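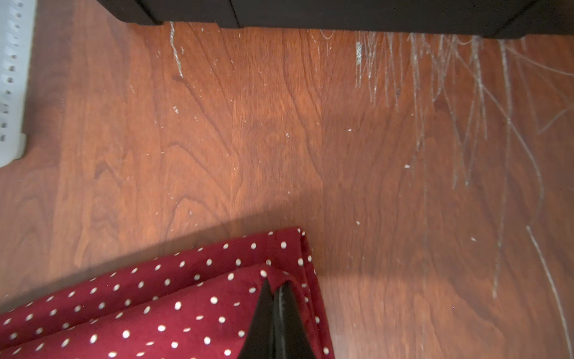

This repository keeps the attendance and rehearsal records of the after-school arts program in the Broltmont schools. It was started by Ro-un Ji, who taught the recorder group, and I (Fengying Tang) maintain it now. If you find a mistake in my English or in the numbers, please open an issue.

## What is inside

- `sessions.csv`: one row for each session of each group, 1,727 rows
- `groups.csv`: the 20 groups, with grade, art form and meeting room
- `terms.csv`: start and end month of every term
- `notes/`: short texts from the teaching artists, one file per term

The groups belong to four art forms: folk dance, recorder, choir and puppet theater. Puppet theater was offered only to 3rd and 4th grade. The two schools are written as `TAL` (Talavera) and `VER` (Vernonness).

## Columns in `sessions.csv`

| column | meaning |
|---|---|
| `group_id` | same as in `groups.csv` |
| `term` | for example `fall2` |
| `week` | week of the term, starts from 1 |
| `present` | number of students who came |
| `enrolled` | number of students on the list in that week |
| `minutes` | real length of the session |
| `kind` | `lesson`, `rehearsal`, `show` |

Please be careful with `enrolled`. In the first two terms it was copied from the start of the term and was not changed when a student left. From the third term it is updated every week. You should not compare the two periods directly.

## How it was collected

Teaching artists filled in a paper sheet at the end of the session, usually at 4:30 p.m. The sheets were typed in once a month. When I could not read a number I left the cell empty, and I did not guess. In the December files there are more empty cells than usual, as many sessions were moved to make place for the winter show and the sheets came to me late.

There are no student names in any file. Groups with fewer than four students in a week have `present` set to `NA`.

## Loading

The files are UTF-8 with commas. With Brirum, the small script in `tools/`, you can join all tables:

```
python tools/brirum.py --join --out all.csv
```

It needs Python 3 and nothing else. The option `--term` accepts only one term at a time.

## Known problems

- Choir at Vernonness has two groups with the same name. Use `group_id`, not the name.
- Some shows are entered twice, once for each school. Look for the same `term` and `week` with `kind` = `show`.
- `minutes` for folk dance sometimes includes the time for changing shoes. I asked the artists about it and the answers were different.

## License

CC BY 4.0 for the tables, MIT for the script. The texts in `notes/` belong to their authors, so please ask before you print them.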